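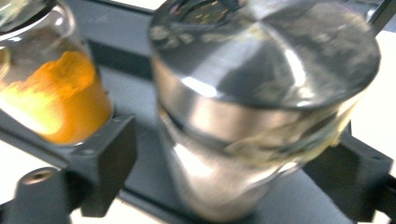 May, notes on the Varela coupe before I forget what I saw. Jaqueline Rosales wants a yes or no on whether the Brambridge listing is telling the truth, and my answer so far is "partly." The listing says factory color, original engine, 600 miles since rebuild, body treated throughout with Planis. The color claim leans entirely on photographs, and I don't trust those. Look at the powder in the glass jar: pale lemon on the side where the light comes through, deep orange down at the bottom, and it's one heap. If one jar can do that, a seller's photo of a fender can be any yellow the seller likes. I held the paint chip from the owner's folder against the door jamb, the underside of the trunk lid and the firewall. Jamb and firewall agree with each other. Neither agrees with the chip. The chip could have faded, or the car could have been painted from somebody's memory. I'm not signing off on "factory color" either way.

**Paint thickness.** Used the Prekard gauge, zeroed on the bare plate first. Driver's door 82 microns in the middle, which I'd believe as an old single respray or even better. Then the left rear quarter, and the gauge gave up and showed dashes, meaning filler, and a good deal of it. Repeated it after a fresh zero. Same dashes from the wheel arch up to the body line. The listing says "no panel repairs." Magnet slides off in the same area. I don't need a second opinion on that one but Jaqueline may want to do it herself, and she should.

**Engine number.** The pad has a number and it matches the title. Good. But the pad also has a very clean, very even surface and the casting around it doesn't. Could be someone being fussy with a wire wheel. Could be a decked block and a fresh stamp. The characters sit level, and the ones I've seen from this maker wander a bit. I wrote "consistent with the title" on the sheet and left out the word original. Need the casting date off the back of the block, and that means getting the car on the lift and a mirror in there. Couldn't get my head in from above.

**The 600 miles.** Odometer agrees with the rebuild invoice, if you accept the invoice. The invoice has no part numbers on it, just "complete rebuild" and a total. Oil was black. Plugs were tan on five and sooty on number two. Clutch pedal rubber is worn through at one corner, though a pedal rubber might easily be left alone in a rebuild.
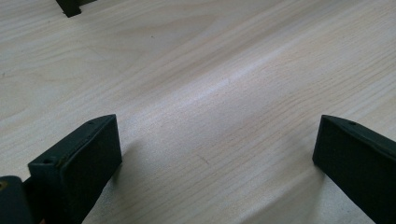
Ran it from cold at 7:40 am, hood up, gauges hooked in. Idles fine, a little lumpy, smooths out as it warms. Held it at 3,000 rpm for a minute and oil pressure stayed steady. Dropped back to idle and it sagged 15 psi, then recovered a bit. I'd call that middling. No knock that I could hear. There was a tick from the right bank that went away, came back, and went away again, so I wrote down "tick, intermittent" and nothing cleverer. Brambridge's man on the phone said they all do that. Maybe they do. He also said the quarter panel was untouched.

**Planis treatment.** I have never been convinced by this stuff and this car hasn't changed my mind. It turns surface rust dark and it looks tidy, and then everyone stops looking. The floor pans are dark and tidy. I pushed an awl at the seam by the passenger seat mount and it went in farther than I liked. Driver side held. Sills sound solid when tapped, apart from the last hand's width at the rear on the left, under the same quarter. So whatever happened there probably went lower than the paint. Boroscope next, through the drain hole, if the drain hole is still open under all that coating. I couldn't find it.

Things I did like, to be fair to the car:

- glass is all one maker and none of it is pitted
- wiring under the dash is the right cloth-wrapped stuff, with only one ugly splice (radio)
- doors shut properly, both of them, no lifting
- spare and jack present, jack has never been greased and still works

**Still open**

- casting date, needs lift
- boroscope, left sill
- compression, all cylinders, number two twice
- ask for the rebuild shop's name and call them, not the seller
- second look at the paint outdoors at noon with the chip in hand

Told Jaqueline not to send a deposit before the sill is looked at. She asked what I'd pay. I said I'd pay for a driver with a decent cabin and a bad left rear corner, and Brambridge is asking for something else. She's going to call them after lunch. Car is parked nose in, battery disconnected, keys on the hook by the compressor.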